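Chapter 7
Consolidation and the Pricing of Air Cargo Space

7.1 Introduction

Most air cargo is not booked by the company that owns it. It is booked by a forwarder, which buys space from a carrier, combines the goods of several shippers under one master air waybill, and issues a house air waybill to each of them. The practice is called consolidation. This chapter covers how a consolidated shipment is rated, where the forwarder's margin comes from, and which party carries the risk when booked space goes unused.

Readers should already know the difference between actual weight and volumetric weight (Chapter 4). The term chargeable weight is used throughout and always means the greater of the two.

7.2 The forwarder as buyer and seller

A forwarder acts in two contracts at once. Toward the carrier it is the shipper. Toward its own customer it is the contracting carrier, with the liabilities that follow from issuing a house waybill. The two contracts need not match in rate, currency or payment terms, and in practice they seldom do.

Consider Bidero, a forwarder with an export desk at Akness. Its customer Pundley ships machine parts, which are dense. A second customer, Zoëga, ships insulated clothing, which is bulky and light. Moved separately, Pundley pays on actual weight and Zoëga pays on volume. Placed in the same unit load device, the parts use up weight allowance and the clothing uses up space. The combined shipment has a chargeable weight lower than the sum of the two taken alone. The difference is the mixing gain - on many lanes it is the larger part of the forwarder's gross profit.

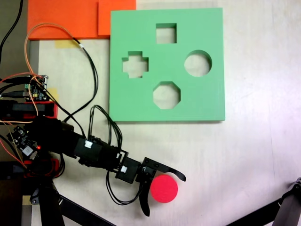

Who keeps the mixing gain when two shippers share a unit?

The forwarder keeps it by default. Each house waybill is rated on that shipper's own chargeable weight, and the carrier bills the master waybill on the combined figure. A shipper with regular volume may negotiate part of the gain back through a lower rate, but has no claim to it under standard terms.

7.3 Weight breaks

Carrier tariffs are stepped. The rate per kilogram falls at stated thresholds, known as weight breaks, and one of the most widely used is 300 kg. A shipment just short of a break may cost less if it is declared at the break weight and charged at the lower rate. Rating software makes this comparison automatically, but it should be possible to do it by hand, and the exercises at the end of the chapter require it.

7.4 Committed and spot space

Space is bought in 2 main ways. Under a block space agreement the forwarder commits to a fixed allotment on named flights for a season. Under a spot purchase it pays the rate of the day. A hard block is payable whether used or not. A soft block may be handed back without charge up to an agreed cutoff, often 3 days before departure.

Bidero covers about 70 percent of its expected volume out of Akness with hard blocks and buys the remainder on the spot market. In December, when spot rates on the lane are high, the blocks protect its margin. In a weak month the same blocks are a fixed cost - unused positions must be resold at a loss or flown empty. Section 7.5 sets out the break-even load for a hard block and derives it from the contract rate and the expected selling rate.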